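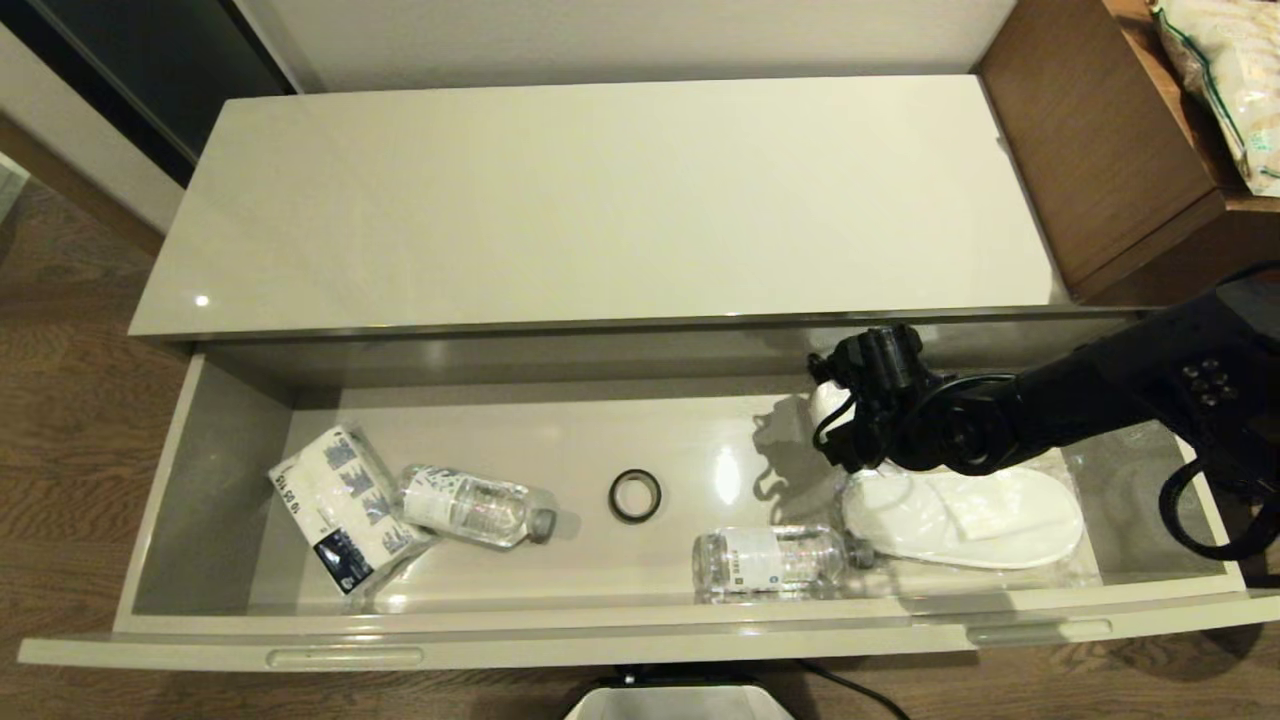

Ondside Wide Drawer Cabinet, gloss light gray

The Ondside is a low cabinet with one long drawer, made for guest rooms, small hotels and rented apartments. It gives a place for the small things a guest needs on the first evening: water, slippers, a packet of tissues. The drawer front is curved and has two recessed grips, so there are no knobs to catch on a coat or a suitcase. 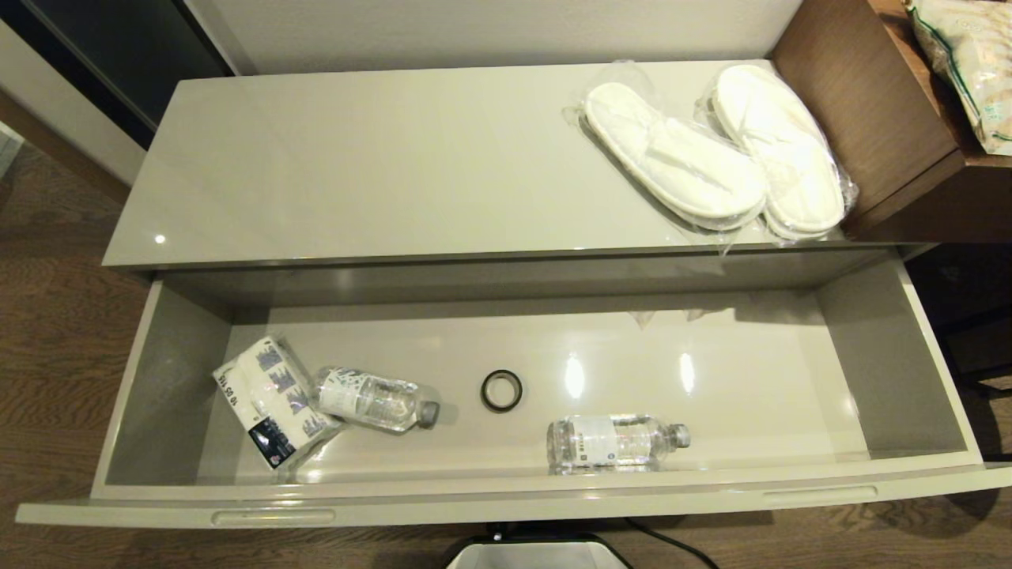
The top is smooth and can be used as a shelf while you fill the drawer. Please wipe it with a soft damp cloth only. Powder cleaners will make the gloss dull, and we cannot replace a top for this reason.

The drawer is shallow. Bottles should be stored lying on the side, and slippers fit well in their flat bags. For folded blankets please look at our Turnier chest, which is deeper.
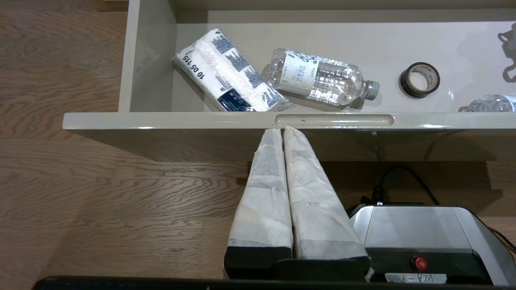
Maximum load in the drawer is 15 kg, spread evenly. The runners are already mounted when the cabinet arrives. Two persons are needed for carrying it upstairs.

Price: 500 euros, delivery not included
Color: light gray, gloss
Delivery time: about 2 weeks
Spare runners: ask for Kittipong Wiriya in the parts department
Orders for several rooms: Heather Dow, sales office, closed on Thursday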